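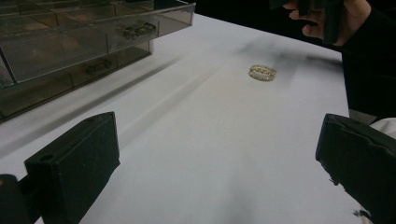 The Ring Test

Home Stories Workshop Notes Archive About
Search stories... Go

The ring had been my mother's. It had small bright stones set along the band, and it was the only thing on the table I would have minded losing.

I had built the gripper over two winters in the shared workshop at Brultance. Two black fingers, a motor from a Bridar printer, and a board I had bought second-hand in June. It could pick up a mug. It could pick up a battery if the battery was facing the right way. The ring was attempt 748.

The workshop lights went off at 20 minutes past ten, so I did not have long. I moved the fingers forward and closed them to 50 per cent. The left one touched first and the ring slid towards the drawers. I put it back and scuffed the inside of the right finger with sandpaper.

On the next go they met on either side of the band. I heard the motor slow down. The ring came up off the white table by the width of a coin and stayed there.

I held it until my arm ached. Then I opened the fingers, wrote "749, lifted" in the book and put the ring in my shirt pocket. The Sadowski bench was still covered in somebody's clock parts. I switched off the supply and went to catch the bus.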